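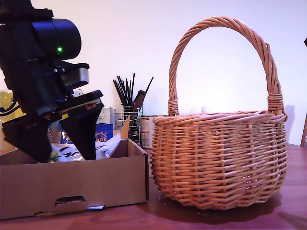

Putting the candy in a basket

I put together a basket for Shu-fen Chang this week. She is moving into her new place and I wanted to bring something that wasn't another plant. She likes chocolate, so that settled most of it.

The basket is a round wicker one with a tall handle. I got it in April from Arvo Heiskanen, who was clearing out his garage and wanted five dollars for it. I have seen baskets like it in the Neststead store for a lot more. The weave has gaps here and there, but it holds bags fine. I wouldn't put loose candy in it without a liner.

I have learned to collect everything in one low cardboard box before I start. If I leave things in the pantry, they get eaten or I forget them. The box I use has a handle slot in the front and the flaps stand up, and I can see what is in it from where I'm sitting. It goes on the left side of the table and the basket goes on the right.

For this one I had two bags: a blue bag of Terry's Chocolate Orange and a white one with black spots on it. 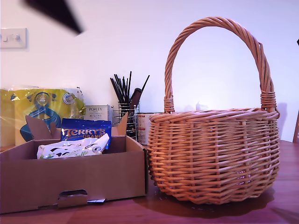 Both bags still in the box, next to the basket.

I thought about adding more. Ekene Igwe told me to fill the bottom with tissue so it would look full, and I did try that last year with a basket for my aunt. The tissue took up so much room that the bags slid around on top of it and one fell out in the car. This time I skipped it. A deep basket with only a few things in it looks a little bare from the side, but from the top it's fine, and that is how people look into a basket anyway.

The order I go by is simple. The soft bags go in first and lie down. Anything that can stand up goes in after that, toward the back, with the printed side out. The card goes in last. 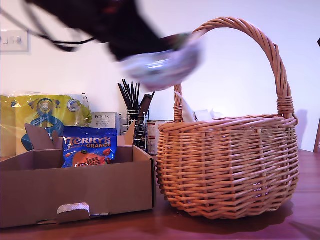
I tie the card to the handle with string if it's going in the car. Tape pulls at the wicker and leaves bits behind, and I spent a whole evening picking it off a different basket once. Plain kitchen string is good enough. Ribbon looks nicer but mine was all used up at Christmas and I haven't bought more.

One thing I would change is the size. This basket is bigger than it needs to be for candy, and the tall handle means it won't fit in a gift bag or on the shelf in my hall closet. It has been sitting on top of the dryer. Shu-fen says she wants to keep yarn in it afterward, so at least it will get used.

Yuk-lan Kuo asked if I would make one for her office too. I said yes, but she has to find the basket.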